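Pre-session check – hand-guiding cell, Wiltel bench, October
Checked by: Rizwan Biswas. Second sign: Rebecca Leone

- [x] Mounting plate bolts – torqued, paint marks line up
- [x] E-stop within reach of whoever is guiding. Tested 2 times, ok both
- [x] Cable slack through full elbow swing. Bit tight at the far end, see below
- [ ] Speed cap in teach mode – pendant says 900, sheet from Sama says lower. Ask before anyone records
- [x] Gripper force on low setting
- [x] Markers on baseplate clean, camera finds both

Cables first. The run down to the gripper is strapped at the elbow but hangs in a loop over the work area, and when you drag the wrist by hand its easy to catch a thumb in it. Add another tie before the next batch of demos. Rebecca wants a sleeve – fine, but not today.

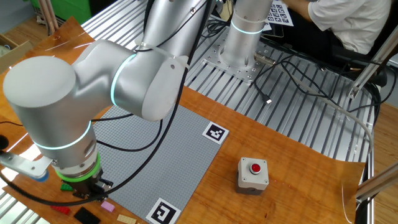 Guiding: one person's hands on the arm, the other on the button. No swapping mid demo. If the arm feels heavy or drifts when let go, stop, redo the payload setting, dont fight it. Demo 3,079 was thrown out for exactly that.

Remote mode – hands off the bench before the operator takes over. Say it out loud, wait for the answer. Missed once this morning, noted.

Bricks: put back in the start spots between takes. Loose ones under the wrist get pinched agianst the plate.

Open items: speed cap, extra tie. Re-check 2 pm.
R.B.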